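Home | Issues | Authors | Search
Print this article | E-mail this article

3.2 Collecting the demonstrations

Each task was shown to the robot by remote control. The operator, Thư Kim or Cường Lưu, moved a pair of leader arms and the robot's two arms followed. The work surface was a low table with a green cutting mat, whose printed grid was used to set the starting position of the dish. The left arm carries a parallel gripper with a flat finger plate.

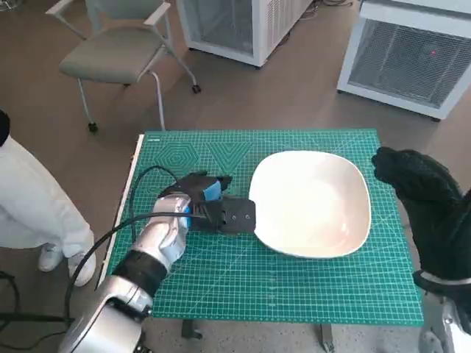
Contact with the rim was the hardest part to teach. An operator feels no force through the leader arms and must judge it by eye, so early runs in the Nostthorpe set contain long pauses before the fingers close. We kept these pauses – cutting them made the learned motion too abrupt. Operators changed over after every 12 runs, and 275 runs were kept for training.

Fruit was handled in a separate block.

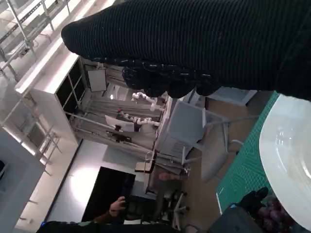 Wrist views were stored with the head view and the joint angles under a shared clock. Runs in which the two arms touched each other were marked and left out. The Pettigrew baseline was trained on the same runs for 2000 steps, with the wrist input switched off in one of its two versions.

Figure 2. Demonstration by remote control: work with a bowl, and a wrist view with grapes and a plate.

Related articles
Susetti: a leader arm for desk use
Hand guiding and remote control compared
Notes on the Jesteck gripper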